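Plusulberg Shared Workshop: Minutes, Arms Project Meeting
17 December 2022

Minutes taken by me, Ward Brouwer, again, as I was the only one who'd brought a pen. Apologies if it rambles. I've typed it up from two sides of very greasy paper.

Present: me, the Stasiv end of the bench (all of them, for once), both of the electronics people, and the new member who came to use the lathe and got talked into staying.

1. Last minutes

Read out and agreed, apart from the bit where I'd written that the left arm was "finished". It was pointed out to me, quite loudly, that the left arm has been finished every month since September. I've changed it to "bolted on".

2. Where we are with the build

Good news first! Both arms are on the front rail and both answer to the same controller, so the Susurus is properly a two-armed machine now (for anyone reading this who missed the vote, Susurus is what we're calling the whole thing, box and all). The walls are up on three sides and the corners came out lovely and square. I did say I'd stop going on about the corners, so that's the last of it.

We had a long natter about cables. The purple ones loop out a fair way over the table when the arms reach in, and the electronics people want them shorter. I'd like them left alone until we've settled how far the arms need to stretch, as I'm the one who'd be making up new ones. We agreed to leave them for now and look again once the elbow brackets have been redone. The holes in the lower deck are staying the size they are. I know someone wanted them bigger, but I've put the hole saw away and I'm not getting it out again before the new year.

3. Soft things

This took up most of the evening, and it was the best bit. Up to now we've only given the arms blocks and tins, and the feeling was that if the Susurus is ever going to help with folding and tidying (which was the whole idea, back when we started) then it has to cope with something squashy.
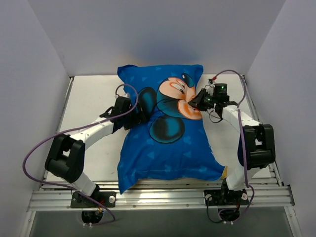

I'm very keen on doing this with both arms at once. One arm on its own tends to shove a soft thing along the table and then look rather pleased with itself, whereas two can at least hold it between them. The Stasiv lot would like us to get one-armed pushing sorted first and build up from there. We went round this a few times and had a biscuit break in the middle of it.

What we settled on in the end was a proper list of jobs to work through: pinch and let go, turn it a quarter of the way round, slide it to the back wall, then lift. Lifting comes last and only at slow speed. I'm to write the list out neatly and stick it on the cupboard door.

There was also some discussion of grip strength. I'd set it by feel, and was asked, fairly, what happens when somebody else's feel is different from mine. So from now on the setting gets written in the logbook before anyone changes it, and that includes me. The new member asked whether the jaws could have something grippier stuck on them. We've got an offcut of rubber matting under the sink that might do nicely, and she's going to try a few strips on the spare jaws.

4. Bearings

We need more 608 bearings for the turntable, which is the next bit of the build after the arms. I'd thought we had a bag of them but it seems they all went into the skateboard repair. Trandent have them in stock and I'll put in an order this week, along with screws for the rail and another bag of cable ties (white if they've got them, I'm not fussy).

5. Money

There's 126 pounds left in the arms tin. The bearings and screws come out of that. A request for a new bench light was put off until we know what the turntable is going to cost us, and I'd ask whoever keeps borrowing the old one to please bring it back to the bench!

6. Any other business

The emergency stop button needs moving to where the person at the keyboard can reach it without getting up. Agreed straight away and I'll do it first, before anything else on this list.

Could everyone please power the arms down before they lock up. I found them on again when I came in.

Next meeting is at 3 in the afternoon, after the holidays, and I'll send the date round once I know when the hall has the heating on. Bring a mug, and something soft for the arms to practise on if you've got one going spare.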